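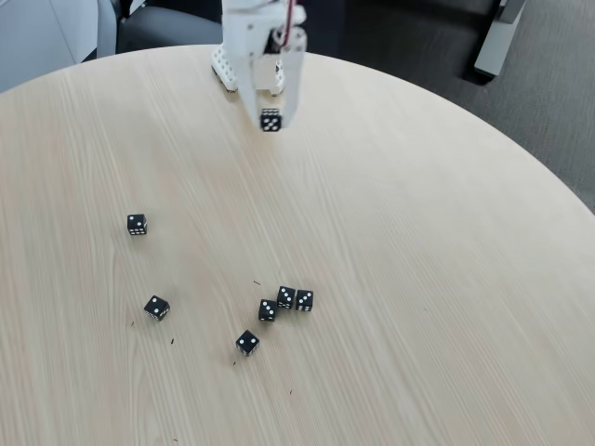 Mieke Aerts wrote back this morning that the choir can't have the hall in Tostthorpe after Christmas, and that we should stop hoping and start phoning churches. She had already asked Smits for a price on moving the piano and they want 277 for the one trip, stairs extra.

4 November 2021. Rain until two. I phoned three places before lunch. Rustavon has a side chapel free in the evenings, but the heating goes off at eight and the woman on the phone would not say whether it could be changed. The second has no parking. The third didn't pick up.

Went through the music in the afternoon. We own 96 copies of the Widetti mass, which is far more than we have singers for, and not one complete set of the carols. The alto parts are the worst. Pages four and five are missing from most of them and somebody has written fingerings in pen, so they must have been used for a recorder group at some point. I will copy what I can at the library.

The account stands at 1,288. That was fine in May, when the hall was cheap and we were singing outdoors half the time anyway.

Soup for supper. My throat is still scratchy so I skipped the scales and went over the second tenor line in my head. Bar 40 still won't stick. Must call the third church again tomorrow, before ten if I can.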